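Ticket 842 - Sumcombe laundry room, cloths coming out lumpy / won't stack
Status: open, then closed, then open again
Opened: Monday, November 8, 2021
Site: Sumcombe, back laundry + folding table
Item: green cleaning cloths, Guka, the square ones

Problem as reported
Folded cloths don't sit flat. Stack leans after a handful, falls over in the cupboard, somebody shoves it all back in and then the whole shelf needs refolding. Only the green ones. White ones from Cendent are fine, same shelf, same people folding.

Log

1. Checked the shelf first. Level. Wiped it, put the stack back, still leans. Not the shelf.

2. Asked which cycle. Hot wash, high heat dry, with the bath towels. Care label says warm and low. So that's one thing. Moved greens to their own load, warm, low heat. No softener, the last lot came out with a waxy feel and didn't pick up water at all.

3. First load on new settings: 20 cloths. Better but edges still wavy on maybe half. Two were still damp in the middle, put those back in for another go. Do not fold damp ones, they set with the crease wrong and it stays there till the next wash.

4. Measured a few. They are not square anymore. Shrunk more one way than the other, so if you match corners the middle bunches up. The old way of folding (corner to corner, half, half again) makes it worse. That's most of the lump I think.

5. Tried thirds. Worse. Thick on one side. Went back to halves.

6. Tried this and it worked ok:
- lay it out flat, label side down
- smooth from the middle out with the side of your hand, dont pull on the corners
- fold short way first, match the EDGE and forget the corners
- press the air out
- fold again, same thing
- fold goes to the front of the shelf, loose edges to the back

7. Did the rest of the basket that way. Stack of the good ones stood up overnight. Closed ticket.

8. Reopened. Next batch back to leaning. Went and looked, half of them had been folded the old way and the rest had skipped the pressing. What one of them looks like:

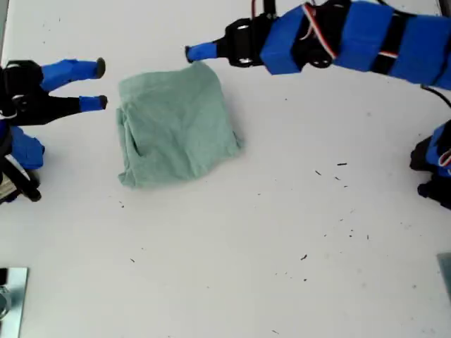 Side fold loose, one edge bulging out. Put ten of those on top of each other and you get the leaning stack. Unfold and start over, patting it down from the top doesn't fix it, tried that plenty.

9. Wrote the steps from no. 6 on a card and taped it over the folding table. Second card inside the cupboard door. Took down the old one from September that still said hot wash.

10. Checked with Siddiqui supply re: replacements. 33 in the pack, same green, they say pre-shrunk now but I'd wash a couple on their own before beleiving it. Not ordering the big carton, that's 1,000 and we have no where to put it.

Still to do
- pull the worst shrunk ones, use for floors and windows, nobody needs those to stack
- max ten high per pile until the new pack is in
- dryer lint screen was packed when I checked it, might explain the damp middles. Clean every load. Check again end of week
- ask if whites can move up a shelf so greens get the lower one

Leaving this open till the new pack has been thru the wash a few times. If your stack leans before then, refold from flat and add a line here with the cycle you used.

Contact: Sumcombe housekeeping desk | © 2021 Sumcombe | Back to top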